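Can a player on two yellows still play the return leg?

Our over-35 league uses the same cup format as the pros, two legs and away goals off. Our left back got booked in the semifinal first leg against Bosgate, and he was already booked in the quarterfinal. Is he out for the return leg? The rules sheet only says "two cautions, one match."

Damilola Ekpo

He's out. Two yellows in separate cup games is a one-match ban, and it's served in the next cup game. League games don't count toward it. Check that the referee's report has the booking in the 80th minute under the right shirt number. Ours once went to number 27 by mistake and we had to appeal.
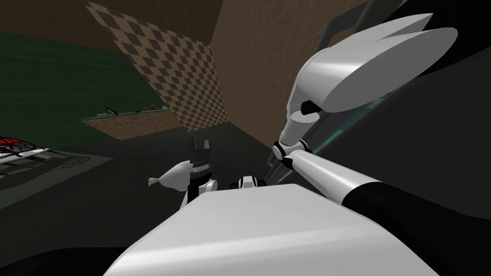 Robot arm with a two-finger gripper, computer rendering

Kurkeo

depends on the league. ours wipes yellows after the quarters

Farquharson

Email the league secretary before you pick the team. Skelo played a banned man in May and lost the tie, and they had won the game by 2. The fine was small but they were out of the cup.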